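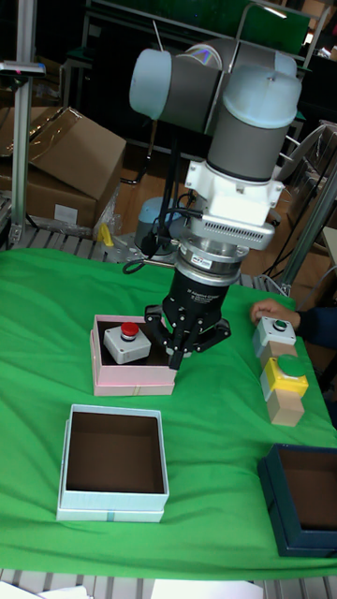

You should never, a reader in Drirkavthorpe wrote to tell me, put an emergency stop in a box with a lid, on the grounds that the one time you want it you'll want it quickly. I had written a short column in June about owning too many push-buttons. It drew more mail than anything I've done on gardening, marriage or the price of cheese, and most of it took this tone.

I should say that mine aren't connected to anything. A push-button in its own little enclosure, unwired, stops nothing and starts nothing. You press it, it goes down, it comes back, and you've had your fun. I own 47 of them. The column said I was going to get them sorted and put away by the end of summer, and several readers have asked how that went.

## The green cloth method

The accepted way to sort small industrial hardware, among the few people who accept anything about it, is on a cloth. Bare tables are noisy and enclosures skid. Mine is bright green, which gives the proceedings a casino flavour and makes a red mushroom button look like something you could lose the house on.

The boxes came next. I had imagined a cabinet with shallow drawers and brass label holders. A maker in Zerlow quoted me on one and I thanked him and went to look in the hall closet, where there were boxes. One was pink. One was pale blue and white with a thin light blue stripe along the bottom. One was navy, quite dignified, and I decided at once that it would be for the best pieces. All three are a dark or darkish brown inside, so that with nothing in them they look like very plain cakes.

The first thing to go in was a light grey enclosure with a red mushroom on top, and it went in the pink one. I can't defend this. It was meant to be the stop box, and stop should obviously be navy, but red and grey on brown inside pink looked so good that the system was rewritten on the spot to suit. It has been rewritten a number of times since.

## What goes with what

Here is the problem in its simplest form. You have a white enclosure with a green button. You have a yellow enclosure with a green button, only this second one is large and flat, a real palm-slapper. Do they live together?

By button colour, yes. Green goes with green, and a child could do it. By enclosure, no, as one is white and the other yellow, and yellow in this line of work tends to get noticed for a reason. By shape of button, no again. By size, it depends how hard you push the lid. I stood both of them up on wooden blocks at the edge of the cloth, where things wait while I make up my mind, and they stayed there through two pots of tea.

The blocks deserve a word. An enclosure sitting directly on a table looks like it fell off something. Put the same enclosure on a bit of light wood and it becomes an exhibit. The effect is so reliable that I've tried it on a stapler and a doorknob, and the doorknob is still up there.

Serious collectors sort by maker, and I did give this a go. It produces one enormous pile of Emmont and then a great many piles of one. It also requires you to turn everything over and squint, and after an evening of that I could tell you a good deal about my glasses prescription and not much about buttons.

There is a school that sorts by function, start with start and stop with stop, and I have sympathy for it. It's how the things were meant to be understood. The trouble is the in-between ones. I have a black button that I've always felt was a doorbell at heart, and a blue one that could mean reset or could mean call the supervisor. They make a third category, and the third category, once you let it in, eats the other two.

## The catalogue people

The largest private collection I know of was sold last year through Blöndal, the auction house, in 368 lots. I have the catalogue. It runs to 400 pages and is the only book I own that has been dropped in the bath twice. The photography is superb. Everything is lit like jewellery and nothing is priced like it, and Lot 212, a double unit in cream with a chipped corner, is the most beautiful object I have failed to buy.

What struck me was how the thing was organized. Whoever wrote it (there's no byline) abandoned maker after the first chapter and function after the second. From page 90 or so the order is plainly just what looked nice beside what. A run of yellows. Four greys in diminishing size. Then a red mushroom all alone on its own spread, facing a blank page. I found that enormously encouraging and went straight back to the table.

## The feel of it

Anyone who comes near the cloth presses something. I've stopped pretending to mind. They don't ask what it does, or they ask after they've done it. A hand comes in from the side to steady the enclosure, since a light one will tip backward off its block if you lean on it, and then down goes the thumb.

The mushroom heads are the crowd favourite. They're made for the flat of the hand and they give a person a short holiday from being careful. Some latch and want a twist to come back up, and visitors who don't know this tend to look at me as if they've broken it. I let them go on thinking so for a second or two.

My own taste is for the flat green. A mushroom is theatrical. A flat green button has a wide, mild face and a short travel, and it gives the impression that whatever you've just begun will be fine.

## Where things stand

As of November 8, 2024, the pink box is full and closes if you're firm with it. The pale blue one holds the greens, including both of the ones on blocks, who were reconciled in the end by a piece of folded felt. The navy box, the dignified one, is where I now keep spare screws, cable glands and a lens cloth, and the best pieces are on the windowsill.

I did price the cabinet again. It would be $500 before the label holders, and the drawers come a finger's width too shallow for a mushroom head, so each one would have to lie on its side like a patient. The maker offered to deepen them. I'm thinking it over.

To the reader in Drirkavthorpe, I've taken the lid off.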